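Vanier table mat, wood grain with white grid

I've sold craft bits from my little shop for years and the thing people ask me about most is what's under the stuff, so I finally got the mat in! It's the Vanier, from Clikness, in the peachy pink and beige wood grain with thin white lines going both ways. I was a bit unsure about the pink when I opened the first box (I'm more of a grey person) but it's grown on me and it's lovely under a lamp.

I keep mine on the long table against the wall and it stays there all week. Toys, bits of fruit, the slatted tub with the yellow rim, whatever's out that day ends up on it.

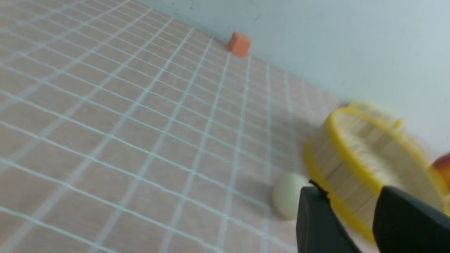 The lines are what sold it to me, really. I use them for lining up fabric and for squaring off wrapping paper, and my nephew uses them for a game with rules I still haven't followed. It rolls up for posting and does need a day or so flat with some books on the corners before it behaves – please don't iron it, somebody did.

Wipe it with a damp cloth and a drop of washing-up liquid. Felt tip comes off if you're quick. I wouldn't cut on it with a blade, it's a table mat and it will mark.

Item number 1617. Length 200 cm, width 112 cm. I've got 13 left in this colour and Aarne Kemppainen at the Wirnach warehouse tells me more are coming in April. If you want one trimmed to fit your table, put the size in the order notes and I'll do it before it goes out – trimmed ones can't come back, sorry!

Stock updated Friday, March 24, 2023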